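Section 2 – Threading and First Stitch Test

Last updated: November

Read this before you plug in the Tollitar 313. Most of the calls we get are threading calls. Machine must be OFF for steps 1 to 6.

1. Raise the presser foot lever all the way. Tension discs only open with the foot up. Thread it with the foot down and you get loops underneath, every time.

2. Turn the handwheel toward you until the needle is at its highest point. Toward you only. Never back.

3. Put the spool on the pin, cap on snug. Small cap for small spools, large cap for the Vonness cones.

4. Bring thread left through guide A, down the right channel, around the bottom, up the left channel. Should feel a light drag. No drag – start over from step 1.

5. Hook the take-up lever from right to left. Check it is really in the eye, it likes to sit just beside it.

6. Down to the needle bar guide, then through the needle front to back. Leave 2 inches of tail.

NOTE: Older Draletti needles fit but sit a hair low. Use the ones in the accessory tray for the first test.

Bobbin next. Drop it in so the thread unwinds counterclockwise, pull into the slot, slide the cover on untill it clicks. Hold the top thread loosely, turn the handwheel one full turn toward you, and a loop of bobbin thread comes up. Pull both threads to the back.

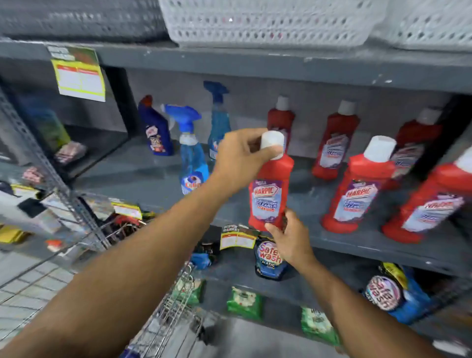
Harpic Bathroom Cleaner on the shelf.

Now power on. Set stitch to straight, length to the middle mark, tension to the middle mark. Two layers of plain cotton, not scraps of knit. Stitch length and tension can be changed later, leave them alone for now.

7. Lower the foot. Hold both tails for the first few stitches.

8. Press the pedal gently. Speed limiter stays at 200 stitches a minute until you have a clean line.

9. Sew a straight row, stop, needle up, foot up, cut.

Look at both sides. Loops on the bottom = top threading, go back to 1. Loops on the top = bobbin not in it's slot. Skipped stitches = needle in wrong way round, flat side goes to the back.

CAUTION: Fingers clear of the needle. Switch off before changing needle, foot or bobbin.

CAUTION: Do not pull fabric through from behind. Bends the needle, can chip the plate.

After 40 hours of sewing, take off the needle plate and brush out the lint – see Section 5. No canned air. No oil in the bobbin area on this model.

Kandasamy walking foot owners: fit the foot after the stitch test, instructions are on the card in the foot's own box.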